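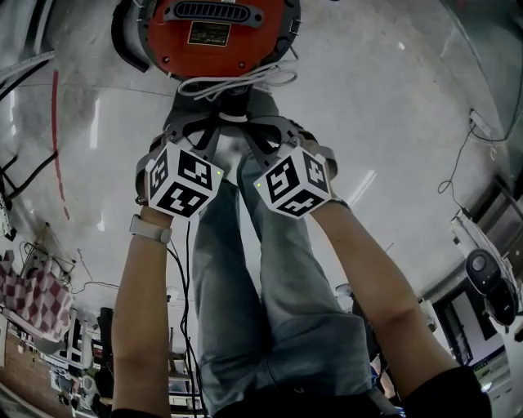
Loops on top of loops: a bundle of white cable, with a gray concrete floor all around.

Why Do Cords Get So Tangled?
From the Rotalura Young Explorers pages

You put a cord in a drawer. You close the drawer. A few weeks later you open it again and out comes a big messy ball with one plug sticking out! Did a mouse do it? Probably not. Cords are really good at tangling themselves, and scientists have had a lot of fun finding out how.

What's inside a cord?

Let's start in the middle. Most of the cords in your home have copper inside them. Copper is an orange-brown metal, and electricity moves through it very easily. In a cord that has to bend a lot, the copper usually isn't one thick piece. It's a bunch of thin strands, some as fine as hair, all twisted together. A thick piece of metal is stiff, and it can crack if you bend it back and forth too many times. Lots of thin strands can bend much more easily.

Around the copper there's a coat of plastic or rubber. Electricity has a very hard time getting through plastic, so it stays in the metal where it belongs. Many cords have two or three of these coated wires side by side, and then one more coat around all of them. That outside coat is called the jacket (yes, just like the one you wear). Jackets come in white, black, orange, green and plenty of other colors.

Some cords carry power, to make a lamp glow or a fan spin. Others carry messages, like the sound going to a pair of headphones. Plenty of cords do both jobs at once.

A cord remembers!

Take a cord that has been coiled up for a long time and let it go. Does it lie flat and straight? No way. It springs back into curls. People who work with cords say it has "memory." It doesn't have a brain, of course. The plastic jacket has been sitting in one shape for so long that it has partly settled into it.

Cold makes this worse. Most plastic gets stiffer when it's cold, so a garden cord that was easy to handle in summer can feel like a grumpy snake in February. Bring it indoors for a while and it softens up again.

How knots sneak in

To make a knot, you need a loose end and a loop for it to go through. A long cord in a box has plenty of loops. When the box gets bumped, the loose end wiggles over one loop, under another, and over the next one. Do that a few times and you've got a real knot, and no fingers were needed!

The kids in the Hokorcombe Science Club wanted to see this for themselves. They put pieces of string in a plastic box with a lid, shook it for 10 seconds, opened it and checked for knots. Then they did it again. And again. By the end of spring they had shaken that box 1,323 times – their arms must have been like noodles!

They noticed that short pieces of string almost never made a knot. Long pieces made knots much more often. Floppy string tangled more than stiff string, and a small box packed tight with stiff string hardly tangled at all, since the string had no room to wiggle.

Real scientists have done tests like this in labs, using a machine to tumble the box so that every shake is the same. They found that knots can form in just a few seconds.

The secret of the twist

Now for a trick that grown-ups often don't know. Find a ribbon with a different color on each side, or draw a line down one side of a strip of paper. Wrap it around and around your hand. Slide your hand out and pull the two ends apart. Look at the ribbon. It has twists in it! Every loop you made turned into one twist.

The same thing happens in a cord. If you wrap it around your elbow and hand, you can add a twist with each turn. Pull the cord out straight later and all of those twists have to go somewhere. They make kinks and little curly pigtails, and those can pull tight into sharp bends that hurt the thin strands inside.

So stage crews, film crews and sailors use a different way of coiling. It's called over-under. The first loop goes the normal way. The second loop flips, so that it twists in the opposite direction. The two twists cancel each other out. Keep swapping – over, under, over, under – and you can toss out the whole coil and it runs out nearly straight. It looks like magic the first time you see it.

Crews at big shows handle a huge amount of cord. The team that sets up the Kurian Lake Summer Fair rolls out 3,095 feet of it, and all of it has to be coiled again when the fair is over. Imagine doing that with pigtails in it!

Try it: the Sokley Hall shake test

We ran this one at our family day in Sokley Hall, and it was very loud and very good.

You'll need:
A plastic box or jar with a lid
Soft string
Scissors
A ruler
Paper and a pencil

Cut one piece of string as long as your hand, one as long as your arm, and one as long as you are tall. Measure them and write down the lengths. Drop the shortest piece in the box, put on the lid, and shake it while you count slowly to 10. Open it and gently lift the string out by one end. Is there a knot? Write down yes or no.

Do this five times with each piece. Shake the same way every time, if you can. Which piece made the most knots? Then try something new: a bigger box, thicker string, or a piece with its two ends taped together. (Guess what will happen with the taped one before you try it!) If you have lots of friends helping, see if you can get to 200 shakes.

How to coil a cord

Use a cord that isn't plugged into anything, and ask a grown-up first. A long, thin rope works well for practice too.

1. Lay the cord out as straight as you can.
2. Hold one end in one hand, with your thumb on top.
3. Use your other hand to bring in a loop the size of a dinner plate.
4. Let the cord roll a little between your fingers so the loop hangs flat.
5. Add more loops of the same size.
6. Fasten the coil with a soft strap. Don't pull it tight.

Hang it on a hook or lay it in a bin by itself. When you're good at this, ask someone to show you over-under. It takes some practice, and your first few coils may look like spaghetti.

Cord safety

Always hold the plug when you unplug something, and never tug on the cord. If you see a split in the jacket or metal showing, don't touch it. Tell a grown-up right away. Don't use a cord that's plugged in while it's still in a tight coil, either, as some cords can get hot that way. And cords across a walkway are easy to trip over, so keep them by the wall.

Words to know

Copper: a metal that electricity moves through easily
Jacket: the outside coat of a cord
Kink: a sharp bend or curl
Over-under: a way of coiling where every second loop is flipped
Strand: one of the thin threads of metal inside a wire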